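How Does a Pattern Get onto Cloth?

Look at what you are wearing today. It might be one plain color. It might have stripes, dots, or a picture on the front. Somebody had to decide where every bit of that color would go, and then a machine or a pair of hands had to put it there.

There are two main ways to put a pattern on cloth. You can weave it in, or you can print it on.

Weaving it in

Cloth on a loom is made from two sets of threads. One set runs up and down. Those threads are called the warp. The other set goes from side to side, over and under the warp. Those are called the weft.

If all the threads are the same color, the cloth comes out plain. If you use blue threads with a few white ones in the warp, you get thin white stripes. Put white threads in the weft too, and the stripes cross. Now you have a check, or a plaid.

A weaver has to plan this before starting. Ilse Grube weaves blankets at a small workshop in Lurkcombe. Her widest loom holds 1096 warp threads, and she has to set up each one in the right order. If two threads get swapped, the mistake runs down the whole blanket.

Printing it on

Printing starts with cloth that is already made. The color is added on top, a bit like using a rubber stamp.

Long ago, people carved a shape into a block of wood, dipped it in dye, and pressed it on the cloth. Then they moved the block over and pressed again. A design with three colors needed three blocks, one for each color.

Today most factories use rollers, screens, or large inkjet printers. A fast machine can print 500 yards of cloth before lunch.
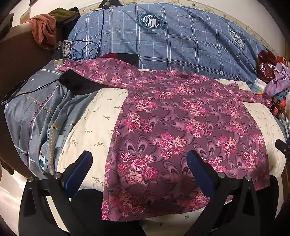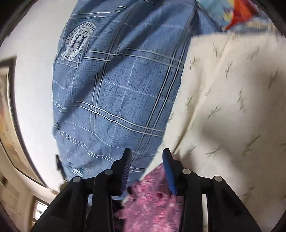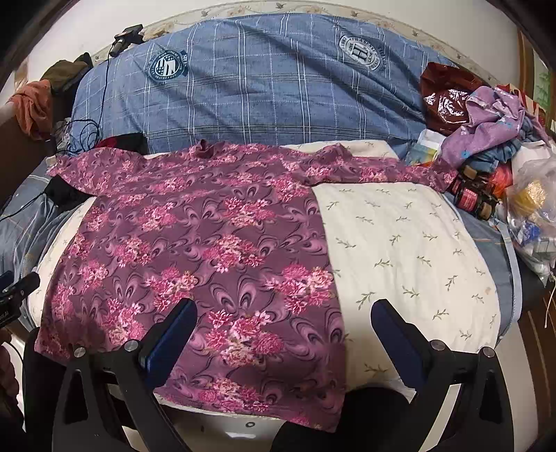 A part of a design that is used again and again is called a repeat. The designer only has to draw it once. After that, it is copied across the cloth and down it until the whole piece is covered. The purple cloth has clusters of pink flowers that come back over and over, with swirling shapes between them. The blue plaid has a repeat too, but it is made of lines that cross to form large squares. To find a repeat on your own clothes, pick one shape and put your finger on it. Move your finger sideways until you reach the same shape again. The distance between them is the width of the repeat.

The edges of a repeat are the hard part. If a leaf goes off the right side, the rest of it has to come in on the left side, or there will be a gap. Pascal Lammers draws patterns for a company called Heitmann. He tapes copies of his drawing together to check the joins before he sends it to the printer.

Which one is it?

Sometimes you can tell by turning the cloth over. A woven check usually looks much the same on both sides, because the colored threads go all the way through. A printed pattern is often paler on the back.

Be careful, though. Thin cloth can let the dye soak through, and plaids can be printed too.

Try it yourself

You will need a potato, some fabric paint, a sponge, and an old white pillowcase. Ask an adult to cut the potato in half and carve a simple shape into the flat side. Put newspaper inside the pillowcase so the paint does not go through. Dab paint on the potato with the sponge and press it down firmly. Lift it straight up. Leave the same space each time, and let the paint dry for as long as the label says.

Words to know

Warp: the threads that run the length of the cloth.
Weft: the threads that run from side to side.
Repeat: the part of a pattern that is copied to fill the cloth.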